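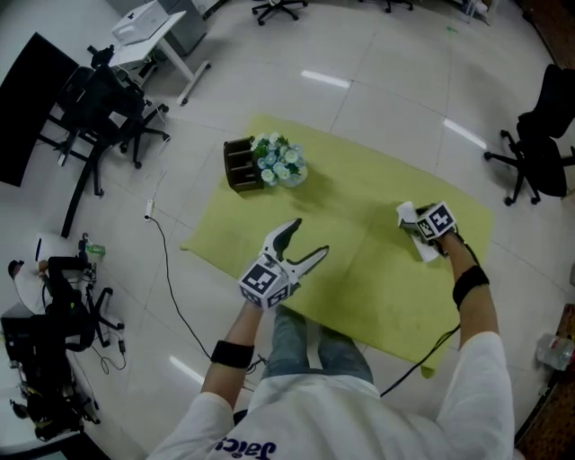 January, 9:40
Logged by Weronika Borkowska

Ticket 770 – green cloth, smudging and curl at corner

Reported by: Theresia Oberholzer
Location: Zuvville, printer room
Priority: low
Status: open, waiting on supplier

Problem as reported
The lime-green cloth shows faint darker smudges over most of its surface. One corner does not lie flat. Cloth is a Billov rectangular, bought with the last order. Theresia asks whether it can be cleaned or has to be replaced, and whether the floor underneath is the source.

Initial check
Cloth spread on the white tile, overhead lights on. Smudges visible from standing height, harder to see from a low angle. No clear edge to any of them. Slight wrinkling across the surface. The desk organizer and the artificial flowers were on the cloth at the time and were moved to the white table next to the printer before anything else was tried.

Note for whoever picks this up: the tile is glossy and throws back the ceiling lights. Glare makes the marks look lighter than they are. Judge the cloth on the table, not on the floor.

Step 1 – floor as source
Wiped one tile with a dry paper napkin. Napkin came up clean. Wiped the grout line beside it with a damp one. Slight gray on the napkin. Laid a clean white rag on the same tile for 2 hours with a stack of paper on top. No transfer. Floor ruled out as the main cause. Grout may contribute if the cloth is dragged over it.

Step 2 – organizer as source
The organizer is dark brown wood. Rubbed the base with a dry white tissue, no color. Repeated with a damp tissue, faint brown on the tissue. The stain on the base is not fully sealed. This would explain marks where the organizer stands but not the ones at the other end of the cloth, unless it has been moved around. Theresia confirms it has been moved around.

Step 3 – flowers
Checked the container for leaks. It holds no water, flowers are artificial. Leaves and petals rubbed with damp tissue, no color from the blue or the green. Ruled out.

Step 4 – spot cleaning
Dry tissue on a smudge: no change.
Damp tissue, plain water: smudge lighter at the edge, not gone.
Ortner fabric soap, diluted: smudge mostly gone after two passes, but the treated spot dried a shade paler than the rest. Stopped there. Do not use Ortner on the visible side until Billov has answered.

Step 5 – corner
Pressed flat under books overnight. Lay flat in the morning, curled again by noon. Hem at that corner feels tighter than at the other three. Probably sewn under tension. Not a cleaning issue.

Comment, Kilian Reisinger
Same cloth in the front office, same batch, no smudges. Ours has never had anything wooden on it. Corners fine.

Comment, Notburga Sutter
Can it go in the machine? The label is cut out of mine.

Reply, Weronika
Label on this one says 18 minutes cold, no spin. I have not tried it. If the dye is weak enough to pale under diluted soap I would rather have Billov say so in writing first.

Comment, Hubert Frei
Felt pads under the organizer. There is a sheet of Fosta pads in the gray cabinet, top shelf. Use 4.

Update, 14:15
Pads fitted. Organizer sits level. Base no longer touches the cloth. Wrote to Billov with the batch code, asking about washing and about the hem. Cloth turned over for now. The underside has two small marks near the long edge, otherwise clean.

Interim instructions
Lift the cloth by two corners when moving it, do not pull it over the grout. Keep damp cups and damp rags off it. Organizer stays on its pads.

Next action
Weronika to check the underside at the end of the month. If new marks appear with the pads on, reopen step 1 and test the grout properly.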